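Avine hardwax oil, matt, one-litre tin: reviewed on a desk top

The Avine is a two-coat hardwax oil sold for interior timber. I bought the one-litre tin from Gredgate for $589 less than Backlund quoted to sand and spray the same top in lacquer, which settled the question of doing it myself.

Surface prep was 120 grit, then 150. The label warns against going finer, and a test board taken to 240 did absorb noticeably less product. The oil is thick and wants a white pad and a thin coat.
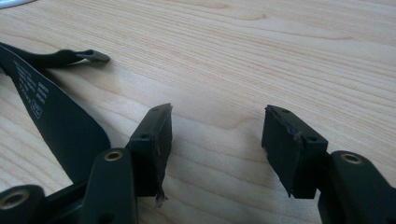
Colour shift is small. The Bivmont oil I used previously pulled pale timber towards orange within a year; the Avine has stayed close to the raw colour so far. Sheen is even, with no lap marks, although I had to buff hard at the ends where I had left too much on.

Cure is the weak point. The tin says dry overnight, but in November the second coat was still tacky at breakfast and I gave it two full days before putting anything heavy down.
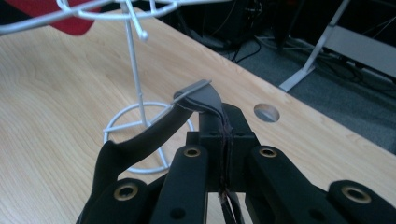

Spot repair is straightforward: scuff, wipe on, buff off. Water rings lift with the same treatment. Hot mugs still need a coaster.

Coverage was better than claimed, and the leftover has skinned over in the tin -- decant it into something smaller.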